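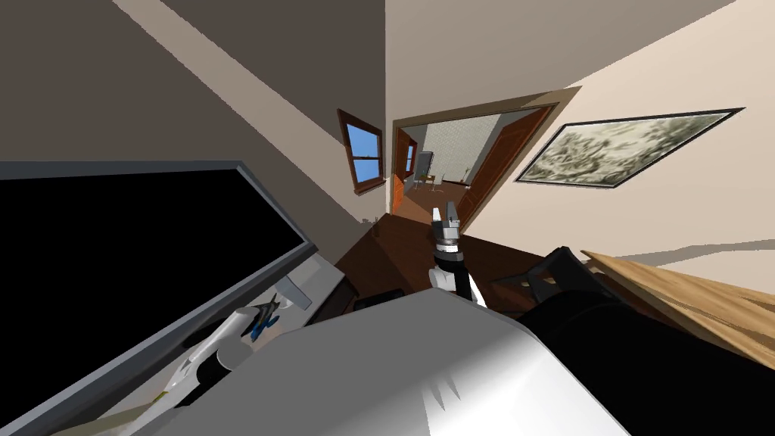 The Zurora is a folding recovery pen for seabirds that come ashore tired, oiled or underweight. It is made by Jutamberg and we keep it in stock in Navarrete. The pen has net sides and a raised net floor, so the bird does not sit in its own droppings and the feathers stay clean. For checking the parts before first use, any flat surface is good; a wooden desk like the dark brown one at the top of this page will do, if you put a cloth on it first. Please compare with the parts list before you throw away the box.

Weight: 16 kg with floor net
Side panels: 6
Price: 496, floor net included
Suitable for: guillemots, razorbills, small gulls
Not suitable for: gannets, seals

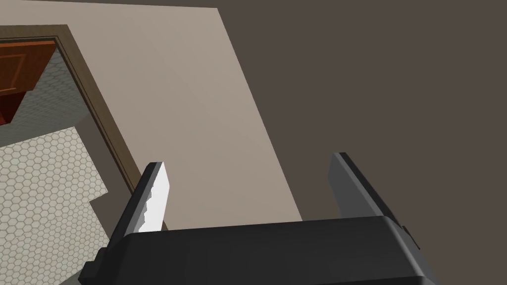
One customer in Plomomcombe wrote to us that the floor net is very good for guillemots, but that the zipper on the top cover gets stiff from salt and needs rinsing after every bird. We agree with this. Fresh water is enough. Please do not use oil or silicone spray on the zipper, also not a small quantity, as it can pass to the feathers.

The floor net can be ordered separately. It should be changed when the knots become rough, and many stations keep a second one to use while the first is drying.
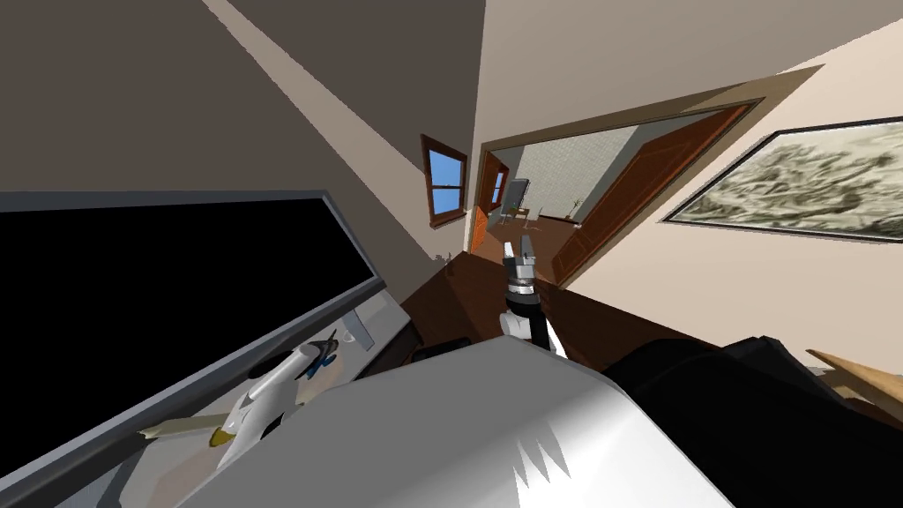
Page last changed: April

The older pen with the fixed frame is no longer made. Its side nets do not fit on the Zurora, but the top cover does.

Orders that reach us before 16:00 are packed the same day. For delivery to an island, please write to us before you pay, and we will tell you the cost of the boat. Spare zippers are sent by letter post.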